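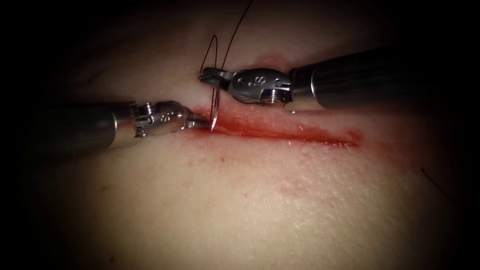 1/ Robot suturing, the thread

New preprint day! We've been teaching a two-armed surgical robot to close a straight cut by itself, and I finally get to talk about the method. I've been boring my friends with it since February.

2/ The hard part is the needle. It's tiny, it's curved, it's shiny, and the two grippers work so close together that each one keeps hiding it from the camera. Add a very fine dark thread that loops wherever it likes and you have a proper vision problem.

3/ Our method is called Cutitz. Older setups plan the whole stitch up front. Cutitz plans one short move, looks again, and throws the rest of the plan away. Sounds wasteful - it's what got us past the handoff between the two arms.

4/ Training data: 2,115 stitches driven by people, all on practice tissue. We labeled only 400 of them by hand. The rest got labels from Plimidico, our needle tracker, which will get its own paper once I stop rewriting the intro.

5/ Test: 40 new cuts, lengths and angles the robot had never trained on. It needed a person to step in on 2 of them. Both times the thread had snagged on a gripper wrist. I have watched those clips more than any movie I own.

6/ My favorite result is a small one. We let the policy see red smears along the cut during training, and it stopped mistaking them for the edge of the wound. Clean practice pads had been spoiling it!

7/ What it can't do yet: tie the knot. A person still does that. It also has no sense of force, so it judges the pull on the tissue by sight alone. Curved cuts are next on the list.

8/ Code goes up on the Itent page this week, with the tracker weights and the failed runs too. If you work on thread tracking, please come argue with me about section 4 - I think there's a much better way to handle loops and I haven't found it.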